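Zinbridge Home Forum > Furniture and Surfaces > Dark matte tabletop, do you regret it?

Maarja Strazds
Posts: 12

Good evening to all. I am planning a new table for our kitchen and I need to decide the color before Saturday, when I go to Grernunness to order the top. The size is already decided, 48 inches long, with rounded edges. My husband wants dark gray and matte. I wanted white oak with oil, as my parents had, but he says that oil is too much work and he knows who will do the work.

My question is to people who have lived with a dark matte top for more than one year. Does it show the dust? Does it show fingers? In the shop everything looks nice, but in the shop nobody is eating soup.

The second question is about the finish. The shop offers a factory finish, or I can buy the raw top and put Vetik matte topcoat on it myself. The price difference is big enough that I think about it seriously.

Wai-kit Yeh
Posts: 3,641

I have a black one and I would not buy it again. Dust is visible one hour after you wipe. Flour is a disaster. If you bake, stop reading and buy the oak.

Gray is better than black, this I admit. But "dark gray" in a catalog can be almost black at home, so please ask for a sample and put it next to the window in the morning.

Kuo-hua Tseng
Posts: 208

I must disagree with Wai-kit a little. We have had dark gray for eight years in two different apartments, and I am satisfied. A glossy top is the one that shows fingers. With matte you see grease spots only when the light comes from the side, and then you wipe them with a drop of dish soap and a soft cloth.

What I did not expect is how much the light changes the color. Under our old yellow lamp the gray was brownish and sad. We changed the bulb to a cooler white and it became the gray that we had paid for. So before you blame the top, look at the lamp.

Compare how light things look on a gray of this kind. The beige tray is a good example. My mother in law says everything looks clean on it, even when it is not.
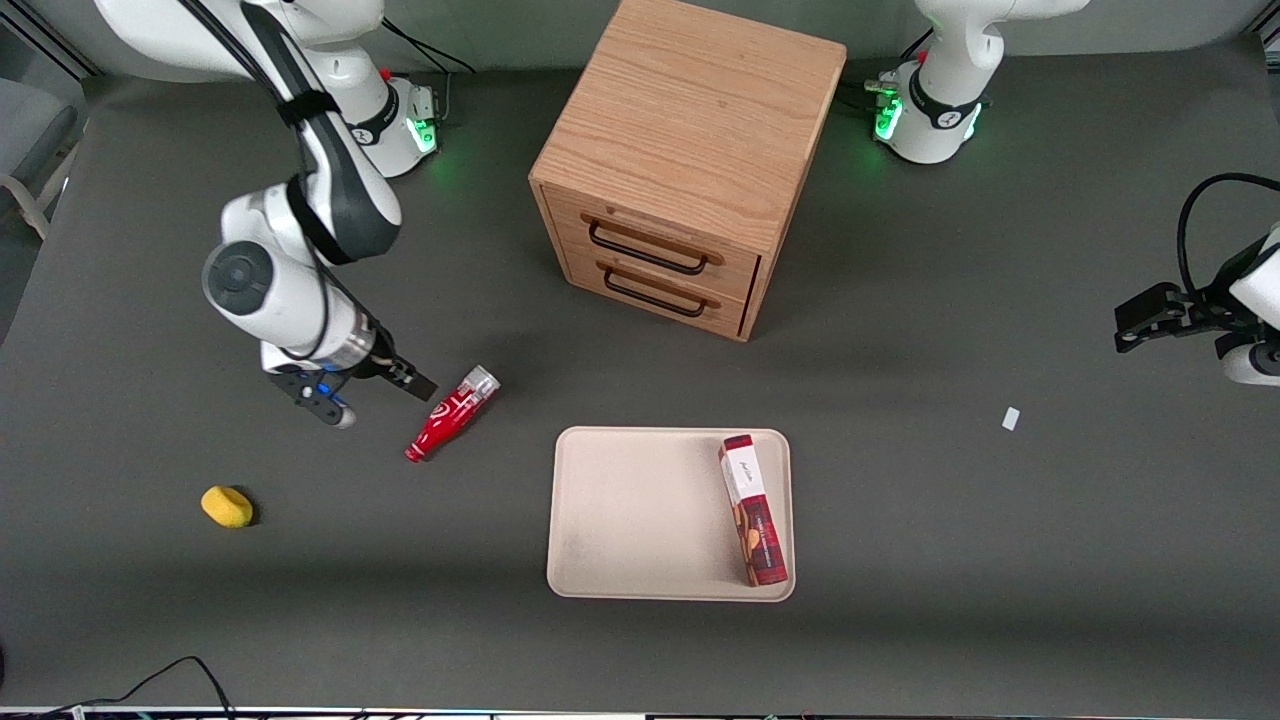
Yee-man Fu
I would still worry about scratches. With dark matte, a scratch comes out pale and you can not polish it away, because polishing makes a shiny place and the shiny place is worse than the scratch. How do you repair it, Kuo-hua? Or do you simply live with it?

Kuo-hua Tseng
Posts: 208

Yee-man, mostly we live with it. One time I dragged a clay pot over our top, and I was angry with myself for a week. I tried 1,000 grit paper, very light, in a corner that stands against the wall. The corner became smoother than the rest, so I did not continue. Now the clay pots have felt pads under them and the scratch is under the bread basket.

Ignacio Lozano
Posts: 77

Hello Maarja. I finish tables as a hobby, so I answer the second question.

You can do it yourself, but matte is less forgiving than satin. The matting powder sinks to the bottom of the can. If you do not stir it well, and stir it again between the coats, the first half of the table will be shinier than the second half. Do not shake the can, as this makes bubbles. Put three thin coats and leave one night between them. Do it in August if you can wait, with the windows open. In winter my garage is too cold and the finish stays soft for many days.

Also, tint a test board first. I bought my gray at Huang and the color on the lid was clearly lighter than the color on the wood.

Wai-kit Yeh
Posts: 3,641

Three coats is too few for a kitchen. I put five and I still got a ring from a hot cup.

Ignacio Lozano
Posts: 77

A hot cup will leave a ring on five coats too, as you have seen yourself. It is a question of how long the finish has cured. You told in another thread that you used the table after four days. I wait three weeks.

Wai-kit Yeh
Posts: 3,641

It was six days. But okay, I accept the point about curing.

Maarja Strazds
Posts: 12

Thank you, this helps me very much. I do bake, but I roll the dough on a board, so maybe flour is not such a big problem. Kuo-hua, could I ask for one more picture, from closer? I would like to see if the surface looks the same everywhere or if it has clouds in it. The sample at the shop had clouds.

Kuo-hua Tseng
Posts: 208

Of course. You will notice that the gray is darker toward the far side and lighter in the middle. I would not call it clouds, the change is slow and soft. 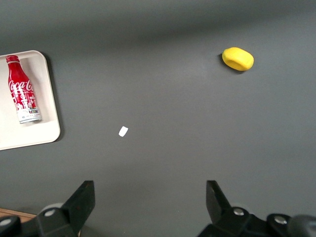
Gray tabletop, seen closer, with the off-white tray on the left.

Yee-man Fu
Posts: 95

It is a calmer color than I imagined. I take back half of what I said. The scratches I do not take back.

Maarja Strazds
Posts: 12

I have decided for gray, one step lighter than my husband wanted, and with the factory finish. Ignacio, your explanation about stirring the can convinced me that I am not patient enough. Now I must choose the legs, and for this I will open a new thread.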